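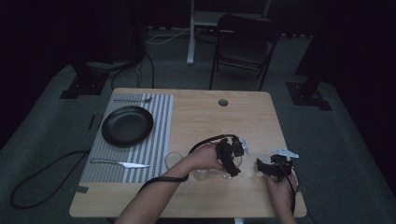 **Figure 3.** Place setting with a round black plate on a striped placemat, fork and knife laid horizontally.

### 4.2 Does plate color change how much people eat?

The claim that dark plates reduce intake has been repeated so often that it now turns up in diet leaflets without a citation. We doubt it. The study most often cited in support, Barreto's Juvisik trial, served 100 diners a single lunch and weighed the leftovers once. Its effect disappears when the two largest eaters are dropped from the white-plate group.

Our own data do little to rescue the idea. Across 2,120 meals logged at the Grerkent canteen, mean intake on black plates was lower by an amount smaller than the day-to-day drift in portion size – a drift the earlier papers did not measure. Berisha (personal communication) suggests that contrast between food and plate matters more than plate color as such. This is possible, but the contrast scores in the Dervishi dataset were assigned by raters who knew the hypothesis, and we would not lean on them.

Placemat pattern fares worse. Of the 398 diners who completed the exit form, few could say whether their mat had been striped or plain. A cue that goes unnoticed may still act on behavior, but the burden of showing this lies with those who propose it, and so far the evidence consists of one unreplicated result from April.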